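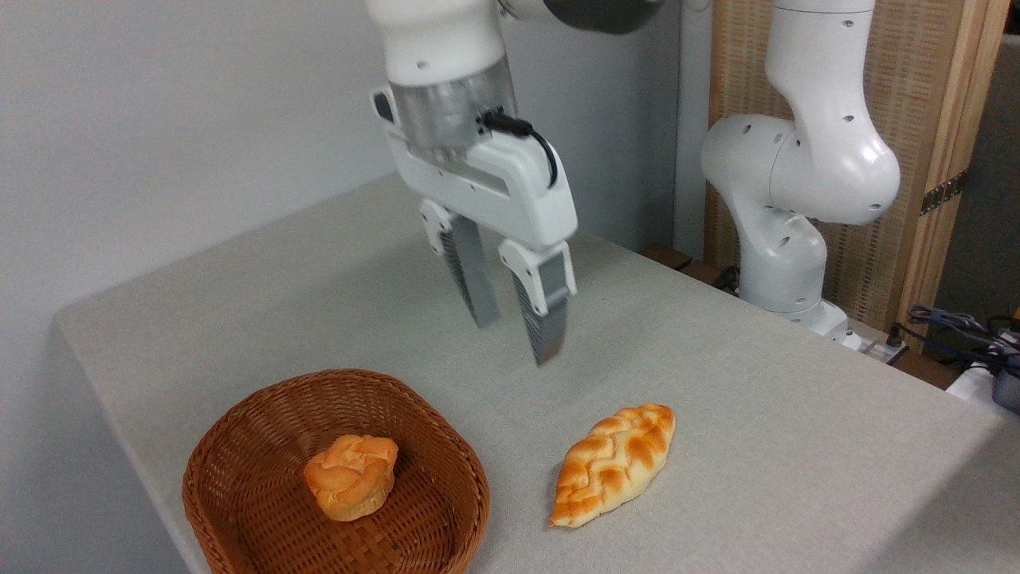 3. 바구니 자리 잡기

드루스게이트(Drusgate) 테이블 매트를 깔았다면 이제 제일 즐거운 단계입니다! 둥근 바구니 하나만 올려도 테이블 분위기가 확 달라져요.

1) 매트 위의 먼지와 보풀을 마른 솔로 한 방향으로 쓸어 냅니다.
2) 바구니를 뒤집어 바닥을 손끝으로 훑어 보세요. 튀어나온 가닥은 가위로 바짝 자릅니다.
3) 테이블 가장자리에서 한 뼘 안쪽에 바구니를 내려놓습니다. 끌지 말고 꼭 들어서 옮겨 주세요.
4) 의자에 앉아 손을 뻗어 봅니다. 팔꿈치가 편하게 굽혀지는 곳이 딱 좋은 자리예요.

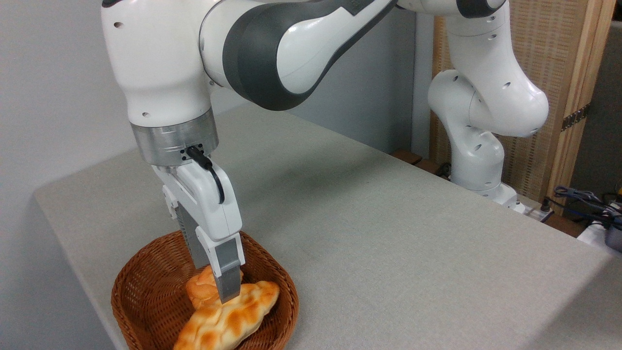 그림 3-2. 테이블 위에 놓은 둥근 엮음 바구니

참고: 새 바구니는 마른 풀 냄새가 조금 날 수 있습니다. 통풍이 잘되는 그늘에 48시간 두면 한결 옅어지고, 그동안 엮음도 자리를 잡아요(기다리는 보람이 있습니다!).

주의: 바구니에 젖은 과일이나 물기 있는 컵을 바로 담지 마세요. 매트에 물이 배면 마른 수건으로 눌러 닦고, 문지르지 않습니다. 8월처럼 습한 때에는 바구니를 가끔 들어 밑면도 말려 주세요.

테두리가 살짝 눌렸다면 미지근한 물을 분무한 뒤 손으로 모양을 잡아 그늘에서 말립니다. 생각보다 잘 돌아오니 겁내지 말고 해 보세요! 담을 물건을 고르는 방법은 4장에 있습니다.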